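Section 4 – Open Day Set-up (shelf picking demo)

Read this with section 3 open next to you. Section 3 is the install. This one is only for demo days – visitors in the building, two-arm station running the shelf scene on the big screen, then the real arms after lunch. If you just want to run the station on a normal day, skip to section 5.

Written up 08/03/2022 after the Skevcombe visit. Changes to Yannick Bailly please, not to the shared inbox.

4.1 Before you travel

1. Charge both tablets. Both. The visitor one dies first.
2. Pack the long network cable and the spare. Skevcombe has wifi but it drops when the hall fills up.
3. Copy the Firnix scene folder to the laptop's own drive. Do not run it from the stick – it loads, then stutters on the first reach.
4. Check the license date in Firnix (Help, then About). In January we turned up with one that ran out overnight.
5. Print the sign-in sheets. Leave the Lebrun badge template alone, the margins are right now.
6. Foam floor tape, two rolls.

Note: the Jillirmont crate weighs more than it looks. Two people, every time.

4.2 Floor plan

Screen goes on the short wall, facing the door. Real station goes on the long wall with the barrier in front. Tape line first, barrier on top of the tape, then the station. Doing it in the other order means moving the barrier three times and somebody ends up lifting it over the controller.

7. Tape a line 1,000 mm out from the furthest point either arm can reach. Measure from the reach, not from the base.
8. Barrier feet on the line, not behind it.
9. Leave a gap at the left end for the operator. Chain across it, hooked whenever the power is on.
10. E-stop box on the operator's side table, cable running under the table. Not across the gap.

CAUTION: The barrier is not a guard. It keeps people back, it does not stop an arm. Operator stays at the e-stop the whole time the drives are live. If you need to leave, drives off first.

4.3 Starting the simulated shelf

Do this an hour before doors. Laptop on the stand, lid open, power in.

11. Start Firnix. Wait for the green bar. It sits at nearly full for a long while, leave it alone.
12. File, Open Scene, pick the grocery shelf. There are two with similiar names – you want the one ending in _visit.
13. Set the view to Front. The other views look nice but visitors can't follow which arm is which.
14. Set steps per run to 400. The default is 3,000 and people walk off.
15. Press Reset Scene once. Both arms go to the ready pose.
16. Compare your screen with the picture before you go any further. 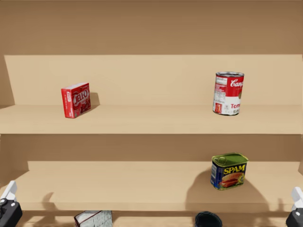
Ready pose means both arms are parked low and waiting for a task, with a clear view of the shelves for whoever is standing at the front. You should have a gripper in each bottom corner, white fingers up, nothing held. Jell-O on the left of the upper shelf, tomato soup on the right, Spam on the shelf under the soup. If an arm is up across the shelves instead, Reset Scene again and wait for the beep. If the groceries are in different places you opened the wrong scene, go back to step 12. Soft shadows on the shelf are normal, leave the lighting settings alone.

17. Press Hold. The scene stays put until you release it, so visitors coming in early see a still shelf and not an error box.
18. Turn the laptop's sleep setting off. Then check it again, it resets after updates.
19. Mirror to the big screen. If the picture is stretched, set the screen to 16:9 from its own remote.

Note: the saved seed for the visit scene is 282. Type it in if the box is blank. Other seeds work, but the items move and your talk won't match.

4.4 Running a session

Each group gets one simulated run and one question slot. Keep to it or the groups back up into the corridor – at Skevcombe we had two lots in the room at once and could not hear a thing.

20. Group in, door closed, say hello. Safety words first, before the screen moves.
21. Let a visitor choose the item. Upper shelf items are easiest to see from the back of the room.
22. Tap the item name on the visitor tablet, then Confirm. The name has to go blue. If it stays gray the tablet has lost the link, see 4.6.
23. Release Hold. Say which arm you expect to go before it goes. People like a guess.
24. Talk through the reach, the close and the lift. Short sentences, the arm is quicker than you are.
25. When the run ends press Reset Scene, then Hold.
26. Questions. Then next group.

Note: if someone asks for an item on the bottom shelf, tell them it is not in the visit task list. Don't try and type it in. Firnix takes the name and then throws a task error in big red letters on the wall.

Note: a missed grasp is fine. Say it missed, reset, run it again. Do not change the grip force mid session to fix it.

4.5 Switching to the real arms

After lunch only. Check that the simulated run is on Hold and the laptop is off the station network – pull the cable, don't just close the program.

27. Room empty of visitors. Chain hooked.
28. Walk the tape line, pick up anything left inside it. Bags, coats, cups.
29. Controller on. Wait for both lamps.
30. E-stop test. Press, check that both lamps go out, twist to release, restart. Write it on the sheet with your initials.
31. Speed to Demo. The dial has a click stop, feel for it.
32. Home left, then home right. Never both together.
33. One dry run with the shelf bare.
34. Load the shelf by hand with the drives OFF. Step out, chain on, drives on.
35. Visitors in.

CAUTION: Nobody reaches past the barrier to hand the robot anything. Not staff, not the guest of honor, not for a photo. If anyone does, hit the e-stop and deal with the awkwardness after.

CAUTION: Long hair, lanyards and scarves – operator only, tuck them in or take them off before step 34.

4.6 When it goes wrong

Screen black, laptop fine. Cable at the screen end. Push it in properly.

Tablet name stays gray. Close the tablet app, open it, pick the room name from the list. If there is no room name, restart the laptop's hotspot.

Arm stops halfway in the simulation. Step count ran out. Check step 14, somebody may have set it too low. Reset and go again.

Real arm stops halfway. Do not nudge it. Drives off, read the code on the controller, look it up in section 9. If the code isn't there, finish the day on the simulation only and send the log over.

Firnix asks for an update. Say no. Update on a day with no vistors.

Sound of a fan getting louder. Laptop vents are against the stand. Slide it forward.

4.7 Packing down

36. Arms to Travel pose before power off. You can't get there by hand afterward.
37. Controller off, then wall off.
38. Save the session log to the stick and to the laptop.
39. Tape up off the floor the same day. It leaves a mark if it sits overnight and Skevcombe will send you a picture of it.
40. Crate lid on, both latches, label facing out.
41. Sign-in sheets in the blue folder, folder back to Yannick.

Spare tablet charger is in the crate lid pocket. Put it back there.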